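**Ticket 571: Cup task policy stalls after training on hand-held gripper demos**
Project: Skerkedo
Opened by: Janelle Lumbao
Assigned to: Junhao Cheng
Opened: August 5, 2018
Status: closed

**Report (Janelle)**

The policy trained on the paper cup demos reaches for the cup well, closes on it, then hangs. It just sits there with the cup in its fingers! Same thing on both arms, Kundance and Coman, so I don't think it's the hardware. The drawer task from May still runs fine on the same code. We have 700 cup demos and the training loss looks great, which makes this extra puzzling.

**Reply 1 (Junhao)**

Fun one. I started with the wrist views, to see what the network has to work with once the fingers are closed.

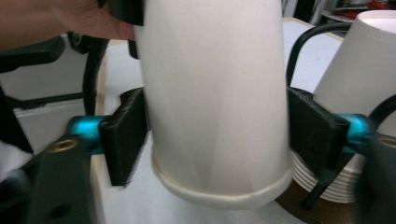 *Cup between the pads, rim down. Teal joints in view on both sides.*

My first guess was that the cup hides so much of the view that the policy can't tell a grasp from a lift. The white table and the white cup don't help either. But there is still a good bit of background around the cup, and when I played the demos back through the encoder the features did change as the gripper moved. So the view is crowded but usable.

Next I checked the actions, and that's where it got interesting – a lot of demos have a long pause right after the fingers close. People grab the cup, hold still for a moment, then go. The policy has learned the pause very faithfully.

**Reply 2 (Janelle)**

Oh, that makes so much sense. I do it too when I'm recording! Can we trim the pauses without cutting the grasp itself? Heltell (our trimming script) only looks at the start and end of a demo right now.

**Reply 3 (Junhao)**

Yes. Steps I used:

1. Computed gripper speed from the tracked pose and marked every still stretch after the fingers close.
2. Kept the first 5 steps of each still stretch and dropped the rest, so the policy still sees a settled grip.
3. Looked through views with the cup held near the stack by hand, to be sure the speed threshold wasn't eating slow, careful motion. Blur on the cup was a handy hint that a step should stay in.

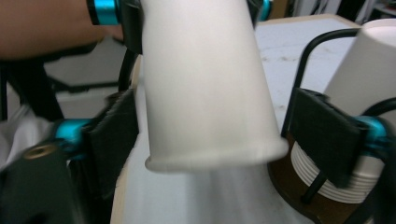 4. Retrained from scratch with the same seed and settings. Only the data changed.
5. Ran the new policy on both arms, starting with Kundance.

**Result**

No more hang! Both arms now go straight from grasp to lift. I saw 2 slips on Coman, both with the cup pinched too close to the rim, and I've opened a separate ticket for those.

Janelle, the trim is merged into Heltell behind the flag `drop_still`. It's off by default so older results can be reproduced.

**Closing note (Janelle)**

Confirmed on my side with a fresh checkout. I love that the fix needed no new demos. I'll add a line to the recording guide asking people to keep moving after the grasp, and I want to try `drop_still` on the drawer data next.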